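Dranthorpe Wrapped Flower Stem, Green
Item 2632

Single long stem for artificial flower arrangements. The stem is finished in a slightly translucent green sheath with faint segment marks along its length. The lower end tapers to a rounded green tip. Sold without vase or filler.

Length: 400 mm
Pack quantity: 214 stems per carton
Supplied by: Bangash, Driltport warehouse

Stems ship flat. Remove the carton band before storage and keep the stems straight. Storage upright in a deep container is acceptable if the tips rest on a level base.

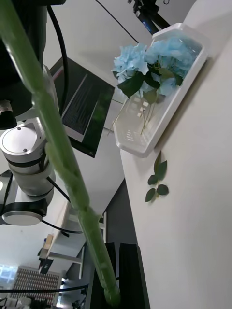 Can the stem be shortened to fit a low vase?
Cut it from the lower end with side cutters. The rounded tip is lost when the stem is cut, and cut stems are not accepted for return.

Clean with a dry cloth. Do not use solvent cleaners on the sheath. For indoor use only.

The same stem is used in the Wurkovton arrangement sets. Replacement stems for those sets are ordered under the item number above. Orders over 2000 stems are packed on pallets and quoted separately.

Page revised 27 September 2018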